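Plonau Bin Rental: Frequently Asked Questions

Ordering and delivery

How do I order a bin?
Call the yard or fill in the form on the Order page. Tell us what you plan to put in the bin, where it will stand, and how long you want it. Iveta Šimko handles the bookings and will call you back to confirm. An order is not final until you have had that call.

How far ahead do I need to book?
Five working days is enough for most of the year. In July, and in the weeks when people clean up their yards for winter, please call earlier. If you need a bin the same week, ask anyway. We sometimes get one back ahead of time.

What sizes do you have?
There are two. The Keskin is the small one and holds 133 gallons. It fits through a standard garden gate and can be moved on a pallet jack when it is empty. The Flovby is the large one and is meant for driveways and job sites. It can only be set down and picked up by the truck. The outside measurements of both are on the Sizes page.

Do you deliver on gravel or grass?
On gravel, yes, if it is level. On grass, only the Keskin, and only if the ground is dry. Heavy bins sink. We will put boards under the feet if you ask when you order, but we can't promise that there will be no marks on the lawn.

Do I have to be home?
No. Mark the spot with chalk or tape and leave a phone number where we can reach you. If a car is parked on the spot, the driver will call once, wait a few minutes, and move on to the next stop. A second trip is charged at the normal delivery rate.

Can the bin stand on the street?
Only with a permit from the city. You apply for it yourself and send us a copy before delivery. The driver will not unload at the curb without one.

Filling the bin

What may I put in?
Scrap metal, clean wood, branches, brick, tile, and ordinary household junk. Keep metal and wood in separate bins if you want the lower sorting rate. Mixed loads are accepted and cost more.

What is not allowed?
Paint, oil, batteries, tires, refrigerators, gas bottles, asbestos, and anything that leaks. If we find any of these at the yard, we set them aside and call you. You can pick them up yourself or pay for their disposal. Electrical appliances without a cooling circuit are fine in a metal load.

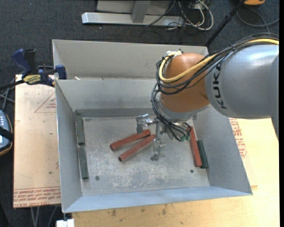
Do the bins come with a lid?
No lid is included with either size. Most customers don't miss it, and a lid gets in the way when long pieces have to go in. With an open top, like the light-grey sheet-metal bin in the photo, you can load from whichever side is closest, and whatever does the lifting can reach straight in. The drawback is rain. If the bin will stand outdoors for more than a few days, order a tarp with it. Tarps have elastic cord at the edge and hook on under the rim. Please do not drill into the metal to fix a cover of your own.

How full can I fill it?
Level with the rim. Nothing may stick up above it when the truck leaves. Branches should be cut down, and pipes laid flat along the long side. If the driver has to take material out before he can load the bin, he will leave that material where the bin stood.

Is there a weight limit?
Yes, and it is printed on your order sheet. Brick, tile, and soil reach the limit well before the bin looks full. For these, stop at the halfway point. If you are not sure, call and ask for Murali Poojary in the yard. He can tell you from a short description whether you need a second bin.

Can I break things up inside the bin?
Please don't. Sheet metal dents easily from the inside, and a bent wall makes the bin hard to empty. Break up concrete and tile on the ground first. The same goes for fires. Every year a bin comes back with burned paint, and the customer pays for it.

Rental period and prices

How long can I keep it?
The basic price covers eight days, counting the day of delivery. After that there is a daily charge. If you know you will run over, call before the period ends and we will give you the weekly rate if it is cheaper.

Can I get it emptied and keep it?
Yes. This is called an exchange. We bring an empty bin and take the full one on the same trip. You pay for one delivery and for the sorting of the full bin.

Is there a deposit?
Private customers pay a deposit when they order. It is returned after the bin has been checked at the yard. Business customers with an account do not pay one.

What counts as damage?
Scratches and small dents do not. Holes, burned paint, a torn seam, or walls bent so far that the bin no longer stacks do. Andri Gruber does the repairs and writes up what was done. You get a copy with the bill.

How can I pay?
By card at the yard, by bank transfer, or in cash to the driver if this was agreed on the phone. Drivers carry no change. Questions about a bill go to Grażyna Dudek in the office.

Pickup

When is the bin picked up?
Between 7 a.m. and 3 p.m. on the last day. We can't give an exact time. If you finish early, call us, and we will come sooner if there is a truck nearby. There is no refund for unused days.

The driver could not get to my bin. What now?
Call the office for a new date. The daily charge runs until the bin is back, and the extra trip is charged as well. If the road was closed for reasons you had no part in, tell us and we will drop both charges.

Something went in by mistake. Can I get it back?
Call right away. Loads are normally sorted the morning after pickup, and until then the bin stays as it is. You may come and look through it yourself with gloves and closed shoes. Caroline Shirima at the gate will show you where it is. Once a load has been sorted, we can't trace single items.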